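3. The Living Room

The third room we looked at was the living room of the Mägi apartment. The rest of the report deals with smaller rooms, so this one took longer, and it is also where our first plan for the project had to change.

Our question was the same as in the other rooms: how much of a daily tidying routine depends on where the furniture stands, and how much on the habits of the people using it? In November we handed out the Bunden checklist, which is the one our course uses for household studies. It has 20 lines for each room. For a living room most of them concern surfaces, seating and waste. We filled it in separately and then compared our answers.

The furniture here is formal in style. There is a long dark coffee table with curved legs and a gold inlay along the front, a three-seat sofa in a beige and brown floral damask, and an armchair in the same fabric. A tall display cabinet with glass doors stands behind the armchair. Above the sofa is a landscape in a gold frame, with a lot of green and some red and pink flowers.

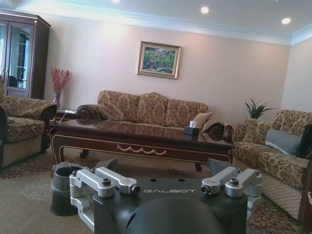 Sigita Pētersons wrote the section on surfaces. Her main point was that a glossy tabletop makes people tidy sooner than a dull one would, as dust and fingerprints show up on it. The household told us they wipe the table every evening and the cabinet doors once a week. The raised edge of the table takes extra time – crumbs collect along the inside of it and a flat cloth passes over them. We tried a dry brush first and then the cloth, and that worked better.

Heino Uibo wrote the section on waste. The checklist assumes that the wastebasket is in a corner, out of sight. In this room it is out in the open with a bag folded over the rim, and the tissue box is on the right side of the coffee table. Heino marked both as "within use", which is the Bunden term for things kept where people need them. I marked the basket down for appearance and we did not agree on this. Both scores are in the appendix.

The cushions were the slowest job. The sofa has three large ones along the back and a smaller tan throw pillow near the right arm. Straightening them and brushing down the seat took us 3 minutes, and the whole room took 20. The final score was 65, slightly lower than the bedroom. Most of the lost points were for fabric care, where we had no answers from the household about how often the covers are cleaned.

We should have asked about that before the visit. For the kitchen, described in the next section, we sent the questions ahead.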